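How a Robot Learns to Pick Up a Book (Slowly, and With Help)
Feb 19, 2024
Written by Heledd Edwards for Wynne, the science pages for ages 8 to 12

You learned to pick up a book before you could read one. You probably also tried to eat it. A robot starts out even further behind, because a robot doesn't know what a book is, what a hand is, or why anyone would want one near the other.

So how do you teach it? For a long time, people wrote rules. Move the arm forward. Close the fingers. Lift. That works very well if the book is always in the same spot, facing the same way, and nobody has left a sock on it. In a bedroom, this almost never happens. Try writing down rules for finding your own homework and you will see the problem.

Learning by copying

A team on a project called Drenari does it another way. They use a method called imitation learning, which is a long name for "watch me and do what I do."

First, a person steers the robot's arms through a job from start to finish. One go at the job is called a demonstration. While this is happening, a computer saves two things over and over: what the cameras see, and how every joint in the arms is bent. Then the person does the job again. And again. Drenari collected 3,000 demonstrations before anybody was allowed to say the word "finished."

Next comes the learning part. A computer program goes through all those demonstrations and makes guesses. It looks at a camera view and asks itself, "What did the person do when things looked like this?" Then it checks the saved answer. Wrong? It changes itself a tiny bit and tries another one. After a huge number of guesses it gets less wrong, and less wrong is what scientists are usually hoping for.

Why not do it the same way every time?

Tolera Admasu steered the arms for many of the demonstrations, and he was under strict orders to be messy. Some books went in straight. Some went in sideways or upside down. Some were near pillows and some were near nothing much.

"If I'm too neat, the robot only learns to be me on a good day," he says.

Think about learning to catch. If your friend always throws the ball gently to your left hand, you will become brilliant at exactly one throw. Then somebody throws to your right and you get a ball in the ear.

Two kinds of eyes

One camera is usually not enough. A camera up high can see both arms and the bed, but when a gripper closes on something, the small details are hard to make out. A camera down by the wrist is the opposite. It gets a fine close view of whatever the fingers are holding and has hardly any idea what is going on in the rest of the room.
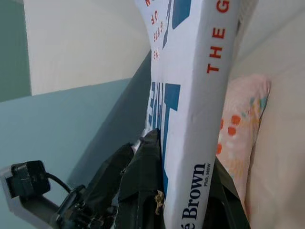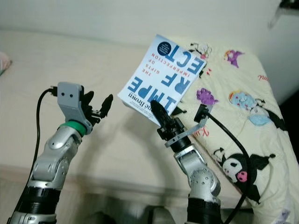 The same white book, from close to the gripper and from higher up.

The computer gets both kinds of view and has to work out which bits matter. Cartoon characters on a pillowcase are very nice, but they won't help you hold a book. We know that right away. The program has to find it out from the demonstrations, and sometimes it picks up the wrong idea. An early version called Bilton seemed to decide that books only exist near pillows. Take away the pillow and Bilton just waited - politely, for a very long time.

So did it work?

The team wanted to know if more demonstrations really make a better robot, so they trained the program three times. One version learned from 500 demonstrations, one from 1,000, and one from all 3,000. Then each version got 300 tries with books it had never met.

The smallest version dropped a lot of books. The middle one was much better. The biggest one was better again, but only by a little, even though it had three times as much to learn from as the middle one. Cadi Watkins, who did the scoring, checked her sums twice and then went for a walk.

That is a useful result, even if it is an annoying one. It tells the team that piling up more of the same won't help forever. In September they plan to try fewer demonstrations with stranger books: floppy ones, fat ones, and one that has been in the bath.

Words to know

Demonstration: one go at a job, steered by a person and saved by a computer.
Gripper: the part of a robot arm that holds things.
Imitation learning: learning by copying saved demonstrations.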